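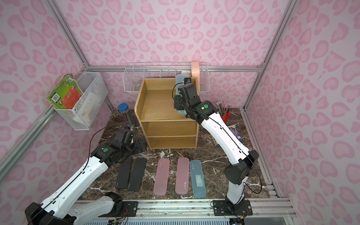
Slide 1. Two arms, one shelf, and the pencil cases.

Leave the slide up while people sit down. Don't talk over it yet.

Start with the title as printed in the program: "Good Practice for Shared Two-Arm Workcells." Say that I didn't pick it, and that I have doubts about the word "good" and a few more about "shared."

Who I am: Radka Stojanovska, I review cell procedures at Selance. I've read a lot of checklists. Most were written after the cell was running, by someone who wanted a signature.

Now the slide. Ask the room where the risk is. Somebody will say the arms hitting each other. Fine, that's what the standards people think about too. Then point to the left gripper, low over the black cloth-like thing at the foot of the shelf, and the right one up at the top back edge with a light blue case. Two jobs at two heights with a piece of furniture in the middle. Ask how many of their written procedures mention the furniture. (Pause. Wait for it to get uncomfortable.)

The green indicators. There's one on each arm. I've sat through audits where green was read out as "safe." Find out what your light means on your model, and write that in the procedure in plain words. If the manual says something different from what the operators tell you, you've got a finding.

Next, the Rutthorpe draft. It went round in February and runs to 170 clauses. I went through all of them with Edin Kovačević and we marked the ones an operator could check while standing at the cell. We got 10. The others are things like "adequate clearance shall be maintained." Adequate to what? Edin wanted to strike the lot. I'd keep some, if they come with a measurement and a name next to them.

Read one of the bad ones aloud, slowly. Clause on "suitable placement of items." Then look back at the slide: cases on the floor, mesh basket on the wall, a red cup of pencils in the back corner with boxes beside it. Is that suitable? The draft can't tell you. You could pass this cell or fail it and quote the same sentence both times.

What I would write instead:
Draw the reach of both arms on the floor plan, and mark everything inside it that isn't part of the task.
State which arm gives way, by name, left or right.
Say who may reach into the cell, and in what state.
Check cable slack at full extension. Both arms up there carry a cable on the outside.
Put a date on it and throw out the old copy.

Kastriot Živković will object that this is too much paper for small parts like these. He may have a point. But Jirkus claimed 2,000 cycles without a stop in their brochure, and when I asked what counted as a stop I got the brochure again. I'd like the definition before the number.

If time is short, skip Jirkus and go to questions.

Likely question: does a certificate cover us? It covers the cell as it stood that day. Move the shelf and ask again.

Slides and the marked-up clauses are with Igor Gajdoš at the desk.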